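Projektbericht im Modul Werkstoffe im Alltag
Projekt Protar: Klebeband und weiche Auflagen über einer weißen Arbeitsfläche

30. Oktober 2026

1. Ausgangslage

In unserem Projektraum steht ein Arbeitstisch mit einer weißen, glatten Platte. Die Platte ist 153 cm lang und wird von mehreren Gruppen benutzt. Am Ende des letzten Semesters hatte sie viele kleine Kratzer und einige dunkle Striche, die man mit Wasser nicht entfernen konnte. Die meisten Striche kamen von harten Kanten, die über die Platte gezogen wurden: Zangen, Halter, Lineale, Füße von Ständern.

Die Frage für meinen Bericht war deshalb einfach. Wie kann man harte Teile, die oft nahe über dieser Fläche bewegt werden, so einwickeln und polstern, dass die Fläche sauber bleibt und die Teile trotzdem benutzbar sind? Ich habe keine neuen Produkte gesucht. Ich wollte mit dem arbeiten, was im Schrank vorhanden war, also Klebeband in verschiedenen Farben, Filzreste und dünner Schaumstoff.

2. Vorbereitung der Fläche

Im Februar habe ich die Platte gereinigt, zuerst mit lauwarmem Wasser und danach mit einem milden Reiniger. Alkohol habe ich nur am Rand probiert, weil er den Glanz verändern kann. Am Rand war nach dem Trocknen kein Unterschied zu sehen, trotzdem habe ich in der Mitte darauf verzichtet.

Eine weiße Fläche hat für diese Arbeit einen Vorteil und einen Nachteil. Man sieht jede Faser, jeden Krümel Schaumstoff und jeden Rest Kleber sofort, wenn er dunkel ist. Helle Kratzer sieht man dagegen schlecht. Ich habe sie mit einer Lampe gesucht, die ich flach neben den Tisch gestellt habe. Das Licht läuft dann über die Platte, und die Kratzer werfen einen kleinen Schatten.

3. Einwickeln mit Klebeband

Für die Wicklung kamen zwei Bänder in Frage, ein dünnes glänzendes und ein etwas festeres mit Gewebe. Das Gewebeband klebt stark, aber es trägt an schmalen Teilen zu viel auf. Das dünne Band legt sich besser an, solange das Teil überall gleich breit ist. Wenn es zur Spitze schmaler wird, hat das Band auf einer Seite zu viel Länge, und es entstehen Falten.

Ich habe drei Arten zu wickeln verglichen. Bei der ersten läuft das Band schräg um das Teil, wie ein Verband. Bei der zweiten wird ein breites Stück einmal herumgelegt, und die Kante liegt auf der Rückseite. Bei der dritten wird das Band längs aufgeklebt und am Rand umgeschlagen. Die erste Art hält am längsten, sie hat aber viele Kanten, unter denen sich Staub sammelt. Die zweite ist schnell gemacht und lässt sich auch schnell wieder entfernen. Die dritte gefällt mir am wenigsten, denn der umgeschlagene Rand löst sich bei meinen Stücken an der Ecke zuerst.

Die Farbe ist für den Schutz ohne Bedeutung. Für die Arbeit hat sie doch eine Bedeutung — ein kräftiges Blau ist vor Weiß gut zu erkennen, und man sieht auch, wo das Band aufhört und das schwarze Material anfängt.

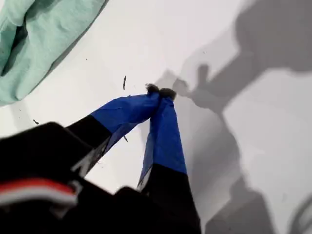
Abb. 1: Blaues Klebeband mit Falten und hellerem Rand, an den Spitzen kleine dunkle, faserige Polster über der weißen Fläche.

An den Falten kann man einiges lernen. Eine Falte quer zur Richtung des Bandes ist meistens harmlos, solange man sie mit dem Fingernagel flach drücken kann. Eine Falte, die bis zum Rand geht, ist ein kleiner Kanal. Bei meinen eigenen Proben kam dort nach einiger Zeit Kleber heraus, zuerst als feine Linie, später als klebriger Punkt. Auf der Platte hinterließ dieser Punkt graue Flecken, wenn Staub dazukam.

Auch der überlappende Rand verdient Aufmerksamkeit. Wo das Band nicht ganz anliegt, wirkt es heller und ein wenig durchscheinend. Ich habe mir angewöhnt, solche Stellen noch einmal mit einem Tuch anzudrücken. Wenn der Rand danach wieder aufsteht, ist das Stück zu lang geschnitten, und es ist besser, ein neues zu nehmen.

4. Weiche Auflagen an den Spitzen

An den Spitzen reicht Klebeband allein nicht aus. Es verhindert zwar das Kratzen, aber es ist glatt, und bei Druck auf eine Stelle geht es schnell kaputt. Deshalb habe ich kleine Auflagen aus Filz und aus Schaumstoff ausprobiert.

Filz lässt sich gut schneiden, wenn die Schere scharf ist. Mit einer stumpfen Schere bekommt man Fransen, und die Fransen bleiben an allem hängen. Dunkler Filz verliert am Anfang Fasern, die auf der weißen Platte deutlich zu sehen sind. Ich habe die Stücke vor dem Aufkleben mit Klebeband abgetupft, danach wurde es besser. Ganz verschwunden sind die Fasern nicht.

Schaumstoff ist sauberer, aber er wird flach. Nach mehreren Tagen unter einem Gewicht hatte mein Probestück an der Druckstelle eine Delle, die nicht zurückging. Für kurze Berührungen ist er geeignet, für dauernden Druck nehme ich lieber Filz.

Schwierig war das Aufkleben auf sehr kleine Enden. Doppelseitiges Band hält auf einer so kleinen Fläche schlecht. Flüssiger Kleber hält gut, er zieht jedoch in den Filz ein und macht ihn hart. Am Ende habe ich wenig Kleber auf ein Stück Papier gegeben, den Filz kurz daraufgelegt und dann erst an das Teil gedrückt. So bleibt die äußere Seite weich.

Wenn zwei Auflagen gegeneinander liegen sollen, müssen sie nicht genau gleich groß sein. Bei meinen Stücken war eine immer etwas größer, und das hat nicht gestört. Wichtiger ist, dass keine von beiden seitlich übersteht und umknickt.

5. Kosten und Aufwand

Das Material für meine Proben kam aus dem Schrank, ich musste nichts kaufen. Zum Vergleich habe ich beim Tischbau Gilcombe gefragt, was eine neue Platte in dieser Größe mit Gestell kosten würde. Das Angebot war 1.515 Euro ohne Lieferung. Für einen Tisch, der außer den Kratzern in Ordnung ist, finde ich das zu viel.

Der Aufwand für das Wickeln ist klein, wenn man schon etwas Übung hat. Mein erstes Stück habe ich zweimal wieder abgezogen. Das Entfernen von altem Band dauert länger als das neue Wickeln, besonders wenn das Band warm geworden ist. Die Reste habe ich mit einem Radiergummi abgerieben.

6. Offene Punkte

Ich konnte nicht prüfen, wie sich das Band über ein ganzes Jahr verhält. Auch der Einfluss der Sonne fehlt, denn der Tisch steht auf der Seite ohne Fenster. Die Stücke aus Filz wurden mit der Zeit etwas grau vom Staub, und ich weiß nicht, ob man sie waschen kann, ohne dass sie sich lösen.

Für die nächste Gruppe lege ich die Proben in die flache Schachtel im Schrank, nach Material sortiert. Das dünne blaue Band ist fast leer und sollte vor dem Semesterbeginn bestellt werden.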